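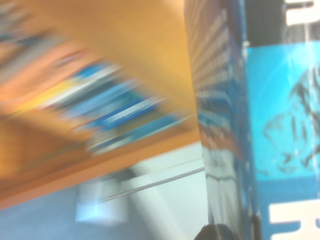

# Dosolstead library book sale moves to old feed store, opens June 15, 2019

The Dosolstead library's summer book sale is moving across town this year. Blame the roof. The leak over the meeting room got worse in the spring, buckets came out, and the library board voted to hold the sale in the old MacLeod feed store on the north side of the square instead.

Doors open at 9 a.m. and close at 4. Free to get in. Cash or check only – the card reader stays at the front desk of the library.

## What's for sale

More than 200 boxes, mostly donations that came in over the winter. Mysteries and westerns as usual, a lot of cookbooks, a good run of kids' books. Large print has its own table near the side door, which people have been asking for.

One big donation from a family in Kindumthorpe, mostly history and railroads, plus bound magazines going back to the fifties. Those are priced one by one. Ask before you carry a stack to the register, some have the price inside the back cover and not the front.

Prices:

- Hardcovers, $2
- Paperbacks, 50 cents
- Kids' books, 25 cents
- Anything left after 2 p.m., $5 a bag

Bags are provided. Bring your own if you want a bigger one, but the library says nothing larger than a grocery sack. Last year there was a duffel.

## Where the money goes

Half to the roof, half to the summer reading program. The lowest bid on the roof came from Wisar, a contractor out of Kindumthorpe, and the county is covering most of it. The sale money goes toward the ceiling tile and new carpet in the meeting room, niether of which the county will pay for.

Librarian Afia Abubakari said the work should be done in September, if the weather holds.

"I'd like that room back," she said. "We've had story time in the hallway since March and the kids like it fine. The parents sit on the floor and they don't like it so much."

Summer reading sign-ups stand at 169, up from 133 at this point last year. Abubakari said part of that is the new evening hour for teens. Part of it is pizza.

The program runs through the first week of August. Kids can still sign up at the front desk or at the sale. There's a sheet for each age group and a prize book at the end for anyone who finishes. Grownups asked for a list too, so there's now one of those, no prize.

## Getting there

The feed store has no parking lot to speak of. Park on the square or behind the Methodist church, which has said yes to cars until 5. Please don't block the alley, the bakery gets its flour that way.

The front steps are steep. Anyone who needs the ramp should use the loading door on the west side – it will be propped open and there's a bell if it isn't. Building has no air conditioning. Fans are coming from the school gym, but dress for it.

Restrooms are across the street at the library, which keeps its normal hours.

## Help wanted

The sale is still short on hands for the cleanup shift, from 4 to 6. Lifting involved. High school students can count the hours toward thier service requirement, bring the form and Abubakari will sign it. Dealers are welcome but no scanners before 11, same rule as past years.

Late donations: drop them at the library back door by noon the day before. No textbooks, no encyclopedias, no condensed books, nothing that has been in a wet basement. Puzzles are OK if all the pieces are there. Records are OK. VHS tapes are not, and the ones left on the step last week need to be picked up.

Whatever doesn't sell goes to the county jail library and the nursing home, with the rest to the recycler.

## Also this month

The library board meets in the reading room at 7 p.m. on the last Thursday, open to the public. On the list: the roof contract, a new book drop, and whether to keep the microfilm reader, which needs a bulb that is getting hard to find. Comments can be left in writing at the desk if you can't make it.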